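Wednesday, June 12, 2019
By the Hutholm kitchen desk

The breakfast table at Hutholm

Hutholm is a shared house on the Stescombe side of the river, with 561 square feet of kitchen and dining space on the ground floor. Most of that is taken up by cupboards, and the table does nearly all the work. People eat at it, sort mail on it and leave their lunches on it. Breakfast things stay out on weekday mornings until ten, when they go back in the cupboard or the sink.

This page is part of the house gallery. Earlier pages covered the pantry shelves and the back porch. The breakfast page has been requested a few times by people thinking of taking a room, who want to know what is shared and what they would have to bring.

What is shared is simple. The house supplies a toaster, a kettle, towels, coasters and mats. Bread is bought by the house on the Monday shop and kept in the bin beside the fridge. Juice and bottled drinks are bought by whoever wants them and go on the door of the fridge with a name on the cap or on a piece of tape. An opened bottle left on the table after ten gets poured out and rinsed for recycling.

The toaster lives on the table because the outlet behind the counter is used by the kettle, and the two together trip the breaker. It takes 2 slices at a time. With 5 people in the house that means a short lineup on weekday mornings, and most of us have settled into an order. The crumb tray comes out on Sundays. Please let the toaster cool before you slide it back against the wall, and keep the cord away from the front edge of the table.

Coasters matter more than visitors expect. The tabletop is light-coloured wood and was refinished last July at a cost of $1,350, split between the house fund and the owner. Cold bottles left rings on the old finish within a month. Cork works best. The glass ones slid around and were given away.

Mats go under anything that might drip or scratch. The orange one is the favourite – it has raised ridges, so a spill stays in one spot long enough to get a cloth to it. It can be washed in the sink with ordinary dish soap and stood on its side to dry.

Towels are changed twice a week. Blue is for the table and white is for hands. Used ones go in the hamper by the stairs, where they wait for the Clenex wash on Thursday. Don't dry them on the back of a chair, as the dye has come off on the seat covers before.

The older table pictures, from before the refinishing, are in the Quan folder on the house drive along with the paint colours and the appliance manuals. Anyone in the house can add to the folder. Keep the file names short and put the room first.

The next page will be the laundry corner – the shelves there are still being put up.
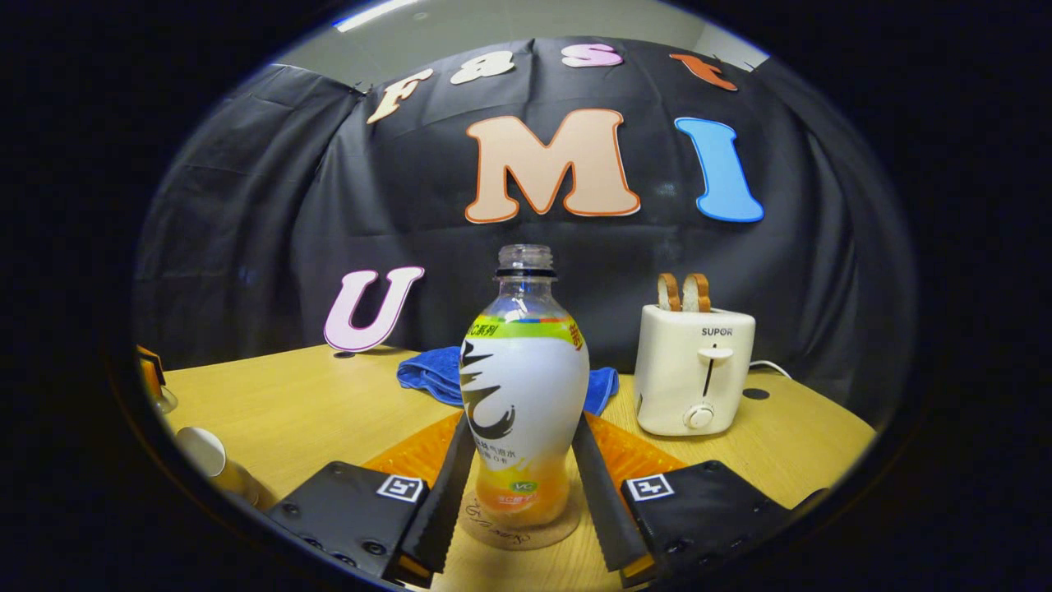 Weekday breakfast: toast in the SUPOR, an open drink on its cork coaster, and the blue towel behind.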